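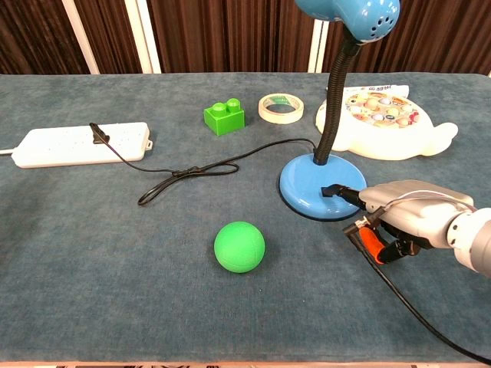 The meeting was opened by Joyce Nyamweya with the question of the small things which stay on the work tables in the evening. The members agreed that every table must be cleared before the room is locked. The blue desk lamp was discussed first. Its black cord goes across the cloth with a loop and a knot in it, up to the white power strip on the left side, and several members think a sleeve can get caught in it. It was decided to untie the cord and lead it along the back of the table, by the curtain. The masking tape, the green toy brick and the fishing game were also mentioned. The tape goes to the drawer, the toys go to the toy shelf.

Fanddale Repair and Play Club, minutes of the meeting of 2020-07-23

Chair: Joyce Nyamweya
Minutes: Matić

1. Clearing of tables (see the first paragraph)
Matić asked who is responsible if two groups use the same table in one evening. Agreed: the group which leaves last.

2. Table cloths
The cloths collect dust and thread. Two offers were received for new ones. Perkeo asks 340 for the full set, and the shop in Dostton asks 313, but without delivery. The members prefer the offer from Dostton if somebody can bring the cloths by car. Matić will ask his brother. No order is made before he has the answer.

3. Toy shelf
The shelf now has 33 items on the list. Some boxes have no label — the members could not agree if the label must be on the lid or on the side. It was voted for the side. Games with loose pieces must be kept in a closed bag.

4. Money
After the last sale the club has 410 in the cash box. The cost of the cloths will be paid from this sum.

5. Other matters
The key of the back cupboard is still missing. Who has it, please return it to Joyce. A request for a second lamp was moved to September.

The meeting was closed at eight in the evening.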